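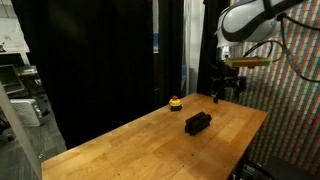 Workshop Practice 2: Bench Surfaces and the Laying Out of Parts
Handout for the Wednesday group
Tutor: Tae-yang Ok, Andton

5.1 Scope

This handout covers the wooden worktop as a surface for light assembly: how it is built up, how it moves, how it marks, and how small dark parts should be set out on it. Steel and stone surfaces are dealt with in April. Read it with the Bunda notes on timber movement.

5.2 Construction of the top

A butcher-block top is made from long strips of timber glued side by side, with the grain running the length of the bench. Each seam is a glue line. Timber swells and shrinks mainly across the grain, so a strip top changes in width far more than in length. Fixings to the underframe must allow for this. Use slotted holes at the front and back rails and a plain round hole at the centre only.

The Hoani bench used for the practical sessions is 1,863 mm long. Its fixings are checked once a term. A screw that has pulled to one end of its slot is backed off and centred, then tightened until the washer just grips.

Terms used in this section:
Strip — one length of timber in the top.
Seam — the glued joint between two strips.
Cupping — curvature across the width of a strip or of the whole top.
Wind — twist along the length, checked with two straight edges.

5.3 Laying out

Parts are laid flat, with a clear gap between them. Long pieces may lie at an angle to the seams, provided they do not touch. Channel and rail sections are placed so that the groove can be inspected without lifting the piece. Matt black parts read well against pale timber, and their edges can be checked by eye from a standing position. The stop button stays on the bench, upright, and parts are kept clear of its cord.

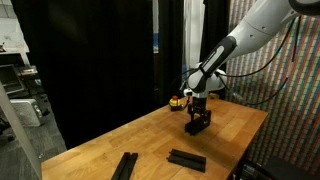 5.4 Flatness and marking

Check flatness with a 1,000 mm straight edge along the strips, across them, and on both diagonals. Record the largest gap in each direction. Do not average the readings. Wipe the top before measuring — a single chip of swarf under the edge will spoil the result.

Small dark specks in the surface are recorded only if they can be felt with a fingernail. Raised marks are scraped, sunken marks are left.

5.5 Light and finish

A varnished top returns glare from overhead lamps, and a low black block will show its shadow more plainly than its lower edge. Judge contact between block and bench from the side, at table height.

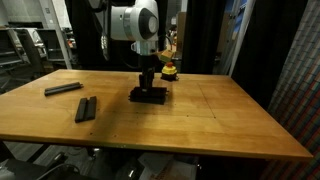
The same applies to any part with pins or fittings at its ends. Look along the long face first, then across the end, and slide a 16 mm strip of thin paper beneath each corner. If the paper passes freely at one corner only, turn the part through 180 degrees and repeat. A gap that travels with the part belongs to the part; a gap that stays where it was belongs to the bench.

Enter results on the Nestden sheet, one line per part, with the bench number in the first column.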